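When Digby Fairweather picks up the phone it's twenty past six in the morning my time and he's eating toast. I can hear it. He apologises, keeps eating, and asks if I've ever tried to get a student visa sorted from a town with one bus a day. I have not.

"Well, that's half my job," he says. "The other half is talking to mums."

Digby runs the advising side of Fendmont, a small outfit that helps kids from regional high schools apply to universities overseas. I'd wanted to chat with him since October, when a friend's daughter got into an engineering program in Hungary (Hungary! she'd never been further than Adelaide) and kept going on about "the Fendmont bloke" who had read her personal statement nine times.

"Nine sounds low," he says when I bring it up.

He started out as a maths teacher and fell into advising when the careers person at his school left and the filing cabinet ended up in his classroom. In that first year he had 2 students apply abroad. This past intake it was 82, and he can still tell you where most of them ended up, which he does, at length, until I have to steer him back.

I ask what families get wrong. He groans a bit.

"They start with the ranking. They've got a list off the internet and they go down it with a highlighter. I say, righto, what does your kid want to do all day? What would she be happy doing in a lab at nine o'clock at night in the middle of winter? And there's this long silence, and then the kid talks for the first time in the meeting."

Labs come up a lot with Digby. A big chunk of his students are after engineering or computing, and he reckons course pages have become much better at listing the subjects and a bit worse at telling you what it costs.
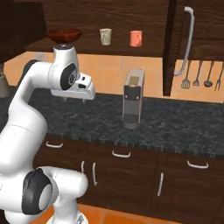
A simulated kitchen with a white robot arm at the counter.

Money is where he gets properly fired up. Fendmont uses a planning tool called Cledon, which spits out a monthly budget for each city, and he makes every family fill it in before he'll look at a single essay. One dad came back with a shortfall of $2105 for the first term and wanted to know if that was a typo.

"It wasn't a typo! It was the bond and a winter coat and the health cover. I'd much sooner have that conversation at my desk than get a call from an airport."

There's also the Nyitrai bursary, a small fund that pays for flights and up to 200 hours of language tutoring. Digby is on the reading panel and says he loves it and dreads it in equal measure. "You get these beautiful letters. Kids writing about their nan. And you can't fund them all, so I go for a very long walk."

I wonder out loud whether he ever tells someone not to go.

"Yeah, I do. I had a boy last year, lovely kid, he was only going because his cousin went. I said take the year, work at the servo, ring me when you're bored. He hasn't rung. He's doing a trade and he's rapt, his mum tells me."

The mums again. He laughs at that, and then someone in the background wants to know where the car keys are, and there's a good minute of rummaging before he comes back on to ask me if my friend's daughter has bought proper boots yet.

She hasn't. He's going to email her.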